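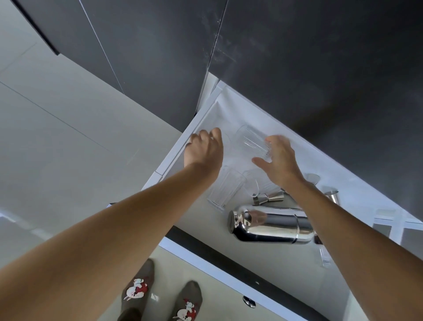

Bar drawer: ribbed tumblers, cocktail shaker and jigger stored on their sides.

Glassware storage in the shared kitchen

The bar items at Wornidbridge now have a drawer of their own. Dinesh Grewal measured the kitchen units in January and found that the shelf over the sink had 14 inches of clearance, enough for the tumblers but awkward for anyone reaching past the plates. The drawer is the replacement.

Glasses go in on their sides. Keep the ribbed tumblers toward the back and leave a finger's width between rims. Metal goes in front: shaker closed, cap on, lying across the drawer, with the jigger next to it. Glass should not rest against the shaker body, which rolls when the drawer is opened quickly.

Dry everything fully before it goes in. A smooth drawer base does not drain, and water held under a tumbler leaves a ring that needs vinegar to remove. Polished metal should be wiped with a soft cloth only. Scouring pads mark it permanently.

A non-slip liner has been priced at nearly $31 for the full set of kitchen drawers. Nouhaila Saber is collecting opinions on whether to line all of them or the bar drawer alone. Replies to her by 11/28/21, please. Chipped glasses should be wrapped in newspaper and put in the general waste, as the recycling bin does not take drinking glass.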